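Capítulo 4
A cor das flores e o solo

Neste capítulo vamos estudar por que a mesma planta pode dar flores de cores diferentes em dois jardins vizinhos.

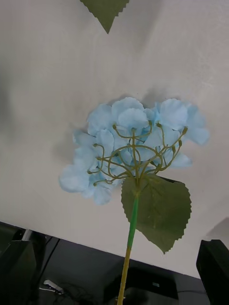
A hortênsia é o caso mais conhecido. Em solo ácido, o alumínio fica disponível para as raízes e as flores de muitas variedades tendem ao azul; em solo alcalino, a mesma variedade tende ao rosa. As variedades brancas quase não mudam.

No vale de Andora, onde se fez o ensaio que acompanha este capítulo, o terreno é irregular: em 63 canteiros o pH foi medido em maio, antes da floração, e os valores variaram muito de uma margem para a outra. O viveiro Merkov cedeu 200 mudas da mesma variedade, todas obtidas por estaca — assim, as diferenças de cor não podem ser atribuídas à herança.

Ao terminar o capítulo, o aluno deverá saber:

definir pH do solo e medi-lo com tiras indicadoras;
explicar o papel do alumínio na cor das sépalas;
distinguir sépala e pétala na inflorescência da hortênsia.

Recomenda-se rever antes a secção 11, sobre ácidos e bases.

4.1 O que é o pH do solo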